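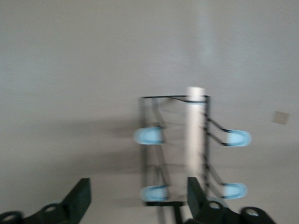 A black wire rack against a pale grey wall.

Grededport hospital trust revises handover rules after staff injuries

The trust that runs the secure psychiatric unit at Drarnen has changed the way staff are allocated at shift handover, following an internal review of injuries to nurses and support workers on its wards.

The review examined 68 incident reports in which a member of staff was hurt by a patient or while intervening between patients. It found that injuries were more frequent in the period when one shift was leaving and the next had not yet completed its briefing. During that period the number of staff physically present on the ward fell below the planned level, although the rota showed full cover.

Under the revised rules, two members of the outgoing shift must remain on each ward until the incoming nurse in charge has signed for the keys and alarms. Overlap time will be paid as worked time. Previously it was recorded as part of the unpaid break allowance, a practice the staff side had disputed.

The review also dealt with personal alarms. Units are issued from a charging point near the ward entrance and were meant to be tested before each shift. Test records were incomplete on both of the wards sampled, and in several reports the alarm had been activated but the location shown on the control room panel was that of an adjoining corridor. The supplier, Breseo, has been asked to remap the receivers. Until the work is finished, staff will state their location by radio as well as pressing the alarm.

Training in physical intervention will be refreshed every year instead of every two years. Bank and agency workers will be subject to the same requirement and will not be placed on the secure wards without a current certificate.

The trust said the changes would be met from existing budgets in the first year. It did not give a figure for the cost of replacement staff while training takes place.

The Subramaniam report, commissioned separately by the trust to look at support after an assault, is still in draft. It is expected to cover sick pay during recovery, phased return to duty, and the point at which an incident is referred to the police. At present that decision is left to the duty manager — written guidance exists, but it predates the opening of the secure unit and does not mention head injuries.

Staff who have been struck on the head will in the meantime be sent for medical assessment in every case, whether or not they report symptoms, and will not be permitted to drive themselves there.

The new handover arrangements take effect in September. Incident figures for the two wards will be compared with those in the review after the first full quarter.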